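Sonollow: fichas de tablas de granito y pizarra

Léame del conjunto de datos, versión de septiembre

Contenido

Sonollow reúne las fichas de las tablas de granito y pizarra que pasan por el almacén de Stendside y por el taller de corte Ondieki. Cada fila corresponde a una tabla, con su bloque de origen, acabado, grosor, medidas útiles y defectos anotados al recibirla. El mármol no está incluido. Las piezas ya cortadas a medida tampoco, salvo los retales que vuelven al almacén con código propio.

Los ficheros son CSV en UTF-8, separados por punto y coma, con coma decimal. Si se abren en una hoja de cálculo configurada en inglés, las medidas se leen mal.

Ficheros

tablas.csv: una fila por tabla.
bloques.csv: una fila por bloque, con la cantera y el código de entrada.
defectos.csv: una fila por defecto. Una tabla puede tener varias.
acabados.csv: lista cerrada de acabados (pulido, apomazado, flameado, abujardado, natural).

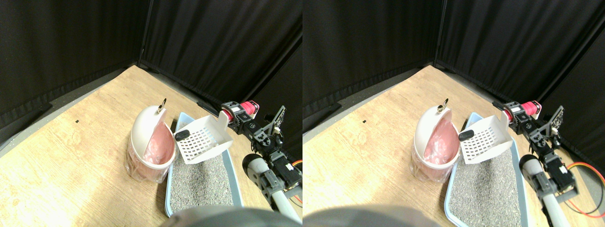
La clave que une los ficheros es cod_tabla. Consta de 8 caracteres: los cuatro primeros identifican el bloque y los demás, la posición de la tabla dentro de él, contando desde la cara de sierra. En los retales se añade una R al final, así que el código pasa a tener 9. Los programas que esperan una longitud fija fallan en ese punto.

Campos de tablas.csv

cod_tabla: texto, obligatorio.
cod_bloque: texto, obligatorio.
material: granito o pizarra.
acabado: según acabados.csv.
grosor_mm: grosor nominal. En granito casi siempre 20; hay una serie de 40 para peldaños y bordillos.
largo_util y ancho_util: en centímetros, medidos sobre el mayor rectángulo sin defecto estructural.
tono: letra de la A a la E, solo para granito gris.
ubicacion: caballete y lado. Vacío si la tabla ya salió.
observaciones: texto libre, en español y a veces en inglés.

Cómo se toman las medidas

Las medidas se toman con la tabla apoyada en el caballete y la cara buena hacia fuera. El largo y el ancho se miden con cinta y se redondean al centímetro inferior. El grosor se mide con calibre en las esquinas accesibles, pero en el fichero se guarda el nominal – si una esquina se desvía, se anota en observaciones. En pizarra de acabado natural la desviación es corriente y no se anota.

El tono lo asigna Imani Swai comparando con las muestras de referencia, con luz del patio y superficie seca. Las tablas que entraron mojadas llevan la marca "tono pendiente" hasta la revisión.

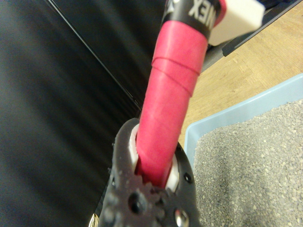 Mango forrado en rojo, sujeto por la pinza.

Defectos

Se distinguen fisura, pelo, coquera, mancha de óxido, canto roto y veta no conforme. Un pelo es una línea visible que no se nota con la uña; si se nota, se registra como fisura. La veta no conforme depende del pedido y conviene ignorarla si se usan los datos para otra cosa. En defectos.csv la posición se da desde la esquina inferior izquierda de la cara buena.

Las tablas reforzadas con malla en el dorso tienen el campo malla a 1. El campo se añadió más tarde que los demás; en las filas antiguas está vacío, y vacío no equivale a 0.

Problemas conocidos

Hay bloques con dos códigos de cantera por un cambio de numeración en origen. En bloques.csv se conserva el más reciente y el anterior pasa a cod_antiguo.

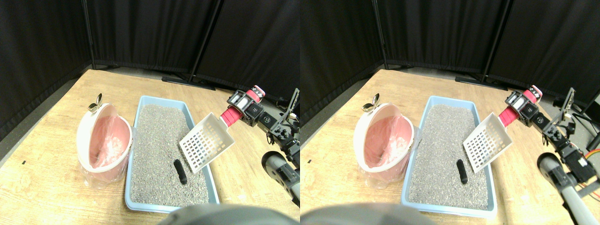
Varias tablas flameadas figuran como abujardadas en las entregas anteriores a esta. Se han corregido las que seguían en el almacén. Las ya vendidas se quedan como estaban.

El campo ubicacion se exporta al cierre, a las seis de la tarde. Los movimientos posteriores aparecen en la exportación siguiente.

Carga

Los ficheros se generan con Tedari, la herramienta de inventario del taller. Para volver a cargarlos hay que respetar este orden: acabados, bloques, tablas, defectos. Tedari rechaza las filas cuyo bloque no existe y las deja en rechazos.csv, sin detener la carga.

Uso y contacto

Los datos pueden usarse para consulta interna y para preparar presupuestos. No sirven como certificado de resistencia ni de absorción. Los precios se quitan antes de exportar.

Mantiene los ficheros Oduor Rashidi. Para corregir una fila basta con enviarle el cod_tabla, el campo y el valor nuevo; las dudas de tono, a Imani Swai.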